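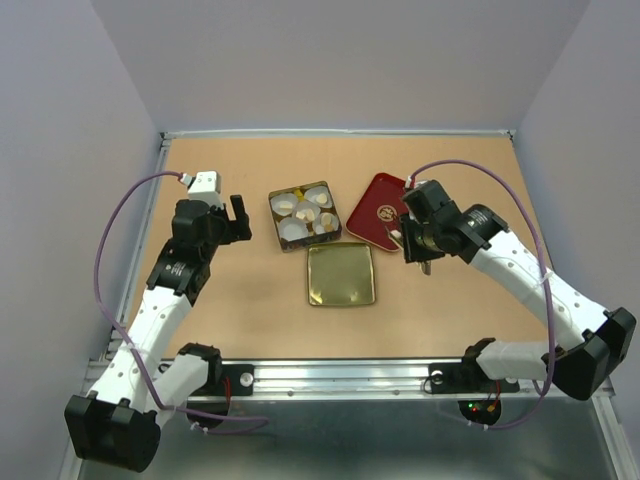 Tin containers on a wooden tabletop.

Saltedar to extend tea tin refill program to all Grikwood stores

GRIKWOOD, April 22, 2023 — Loose-leaf tea company Saltedar will offer its tin refill program at all seven of its retail partners in the Grikwood area, following a trial at two stores that began in October.

Customers pay a deposit on a steel tin when they first buy tea and bring it back when it is empty. They can have the same tin refilled at the counter or swap it for a clean one. The deposit is returned in full if the customer decides to stop.

During the trial, the two stores handed out 3,435 tins. Of those, 3,144 had been brought back at least once by the end of the trial period.

"We expected people to keep the tins for buttons and screws, and some did," said Khurram Kiani, general manager of Saltedar. "Most came back. That was enough for us to go ahead with the other five stores."

The program covers Saltedar's black, green and peppermint teas. Flavoured blends will stay in paper pouches for now, as their scent tends to linger in the metal after washing. The company is testing a different inner lid for those blends and will decide later whether to include them.

Returned tins are collected once a week and taken to the Bristach warehouse, where they are washed, dried and checked for dents around the rim. A tin that no longer closes properly is taken out of use and sent for metal recycling. Labels are now printed on a removable paper band, after customers in the trial said the glued labels peeled and left a grey residue.

Tannous Grocers, which hosted one of the two trial counters, will keep its current setup and add a second scale for busy periods.

"The lineup on weekends was the main complaint," said Tarek Harb, who manages the store. "People like choosing how much they want, but weighing takes longer than grabbing a box off the shelf. The second scale should help with that."

Prices for refills will be the same at every store and will be posted at the counter by weight. Customers may also bring their own container, provided it is clean, dry and has a lid. Staff will weigh it empty before filling.

Tins bought during the trial remain valid and can be returned at any participating store. No receipt is needed.

About Saltedar

Saltedar imports and packs loose-leaf tea for independent grocers and cafés. Its warehouse is in Bristach.

Media contact

Khurram Kiani, General Manager, Saltedar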